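Murngate Food Hall open day: was it worth the drive?

Posted Jan 14, 2018 in Days Out, Food Shopping

I should say first that I don't like food halls. I like markets, and I like shops, and a food hall always seems to me to be a market with the rain taken off and the prices put up. But three readers had written to ask about Murngate, and the open day was free, so I went.

The leaflet promised 39 stalls. A good few had their shutters down when I arrived at half past ten, and a man on the door told me they would be "filling up through the month". Fine, but then have your open day at the end of the month.

The first queue was for Pastska, who make fresh pasta at the front and sell it by weight. You can watch the dough go through the rollers, which the children near me enjoyed more than I did. I bought a bag of the wide ribbons and a tub of sage butter. The girl serving said two minutes in boiling water. At home it was still chewy in the middle at two and fine at four. The sage butter was mostly butter. I would add six or seven fresh leaves, fried until they go crisp, and a good squeeze of lemon, and at that point you may as well make your own.

Melnychuk, the bakery in the far corner, was a different matter. Dark rye with caraway, sour and heavy, and a poppy seed roll that tasted of poppy seeds instead of sugar. They had samples out, cut properly thick. I asked how long the starter had been going and got a shrug, which I took as a good sign. Everybody else in the trade seems to have a starter with a birthday and a name.

At noon there was a cooking demonstration by Felicidad Salazar, who was doing chicken thighs with thyme, garlic and white beans. She cooks well and talks fast. The recipe sheet had no oven temperature on it, and when someone asked she said "hot". I have since made it at 200 degrees with the skin side up, 40 minutes, beans in for the last 15, and it works. Use more thyme than the sheet says. The beans soak it all up.

Then the tour of the shared kitchen upstairs. Bienvenido Calimlim took us round and was pleasant company, though he had clearly been told to mention Datum as often as he could. Datum is the system that weighs the food waste from every stall and puts the total on a screen by the stairs. It read 1553 kilos for December. Is that a lot? He didn't know, and the screen didn't say. There was nothing to compare it with, and no word on where the peelings end up once they have been weighed. I asked whether the stalls with big numbers paid more. "Not at the moment." So it is a number on a wall, and people walk past it with their coffee.

Lunch was a bowl of lentil soup from the stall by the lifts. Good cumin, not enough salt, bread extra. I won't go into the coffee.

Parking is on the far side of the ring road and the 62 bus stops nearer, so take the bus. Go before eleven, walk straight past the front half and spend your money on the rye. It keeps for five days in a paper bag and toasts well after that. I might go back in spring to see if the other shutters are up, though I'm not making a special trip for it.
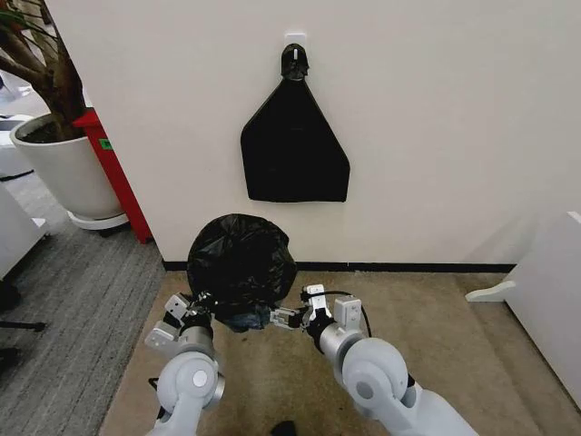

If you do go, take cash. Melnychuk had no card machine that morning, and the nearest cashpoint charges.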